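Clustden

Home
What we do
House rules
Contact

About us

Quick version, because the long one keeps getting put off. Clustden writes working rules for robots that share a room with people. Kitchens mostly. Homes, small canteens, staff rooms, that sort of thing. We draft them, try them on real arms in a real kitchen, cross out the bits that don't survive, publish what's left.

Started with one shared document and a lot of arguing in the margins. Now 16 of us across two sites, plus whoever is visiting.

Why rules

There are proper standards for industrial robots and we read them, we use them, we're not replacing them. But a factory cell has a fence. A kitchen has a person in socks looking for a teaspoon. The gap between the two is where most of our pages come from.

Also people ask very plain questions. Who is allowed to stop it? (Anyone.) Can I walk behind it? (Not while it's moving, go round the front.) Who wipes the hands down? (See sheet 4, yes there is a sheet.)

What we've written so far

The Kitchen Sheets. 65 short rules, grouped by job: picking up, carrying, putting down, washing up, cables and floor, packing away. One idea per rule. If a rule needs the word "appropriate" it goes back for a rewrite.

The Matić checklist. Start of day, end of day, 2 pages. Named after the flat it was first used in. Print it, tick it, bin it after a month.

The Rendeo log. A plain form for when something is dropped, bumped or nearly. No blame box on it, we took that out in July and the forms got a lot more useful. Over 2,000 entries to date and we read every one, though not always the same week.

Some rules people ask about

Stop first, talk after. Whoever sees the problem stops the arm. No need to check with the person running the session.

Shoes on. Closed ones. Visitors too.

Empty cup before full cup. Any new carrying task is done dry until it has been signed off, and then with cold water. Hot drinks are a seperate sheet and a separate sign-off.

Plates held over the sink or the worktop where the job allows it. Not over the floor, not over feet.

Toy food for practice. Real food only when the task is about real food, otherwise you're just wasting peppers.

One person stands close, everyone else stays back of the line. The close person has no phone out. This gets broken more than any other rule we have and yes, by us.

Look at the hand before the session. Fingers, pads, anything screwed on, anything that could catch. Look up from underneath as well as down from the top. Then cables, from the arm back to the wall.

Write down what you changed. Even if it was only the grip. Especially the grip.

How a rule gets in

Somebody proposes it, one line, with the log entry it came from. Two sessions with it switched on, one without. Then it's read aloud to a person who wasn't there. If they ask what it means we start again. Takes ages. Older rules get reviewed each year and a fair few are dropped, the list is meant to stay short enough to stick on a fridge.

Who we work with

Prosard lend us bench time and send back our drafts covered in red, for which thanks. Otherwise housing groups, care homes, a couple of colleges. We don't sell robots, we don't certify them either. If a supplier tells you their machine is "Clustden approved" please send us the leaflet, there's no such thing.

Training days

Half a day, your kitchen or ours. Morning is the sheets, then hands on, then everyone fills in a log form whether or not anything happened. Groups kept small. Bring lunch, the kitchen will be in use.

Using our stuff

Free to copy, translate, cut up. Keep the version date on it so people know wich one they've got. Current version of the Kitchen Sheets is Nov 11, 2021. If yours is older please swap it.

Spotted a mistake, or a rule that makes no sense in your kitchen? Use the contact page. Short messages get answered quicker.

At work

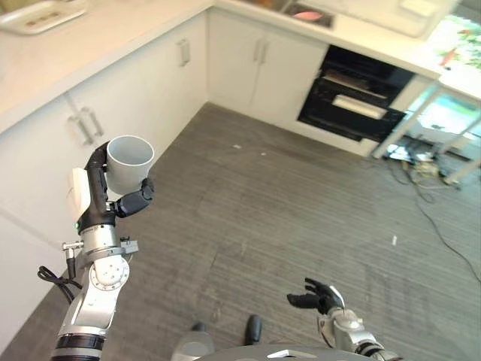
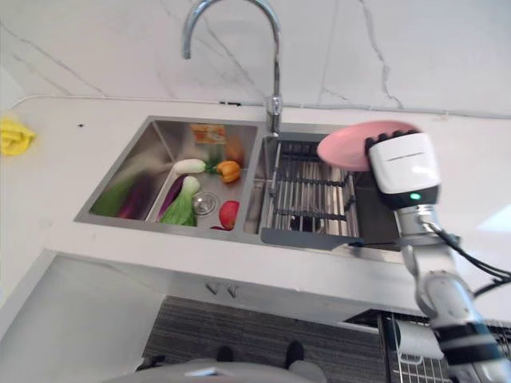
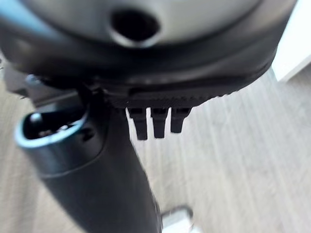
First: cup carry, upright grip. Second: plate over the right-hand basin, toy veg in the left. Third: close in, from underneath.

Contact
Download the sheets
Back to top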